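Mapplebeck Residents' Help Forum
Home and Furnishings

Marks on a white worktop: what is safe to use?
Posted by Hayley Whitlock, Monday, June 10, 2019

I should be grateful for advice on the care of a white work surface in our community room. It was fitted last August and has developed faint grey marks where equipment is set down. The supplier's leaflet states only that abrasive products invalidate the guarantee, which runs for 2 years. Washing-up liquid has made little difference. May I ask which products members consider suitable, and whether the marks are likely to be permanent? 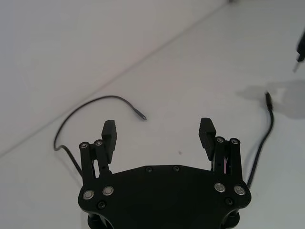

Stuart Mottram
Grey marks on a pale surface are in most cases deposits left by metal or rubber, and deposits can usually be lifted. Any item with exposed fixings should be checked before it is placed on the worktop; silver-rimmed fasteners and small black screws, such as those on the black plate here, may mark a white finish if they are dragged across it. For cleaning, apply a paste of bicarbonate of soda and water with a soft cloth, leave for 4 minutes and wipe away without pressure. Please test a hidden corner first. Scouring pads must not be used. Should the mark remain after a second application, the finish itself may be scratched, and the matter ought to be referred to the supplier before the guarantee expires.

Chelsea Ellwood
We use Lulari cream cleaner at our hall and have had no complaints. Not sure if it is still sold.

Ourania Mitsotakis-Vlachou
I would advise caution with cream cleaners, as many contain a mild abrasive and the leaflet appears to exclude them. Members may also wish to consider prevention. Felt pads may be fixed beneath heavier items, and leads should be lifted clear when equipment is moved.

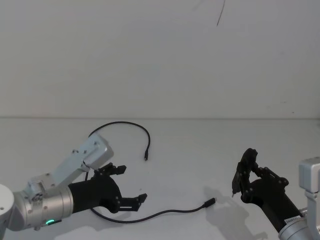 A thin black cable lying on a plain white tabletop.

Kiltex mats are suitable for longer periods of use and may be wiped down with warm water. They should be lifted each week so that grit does not collect underneath.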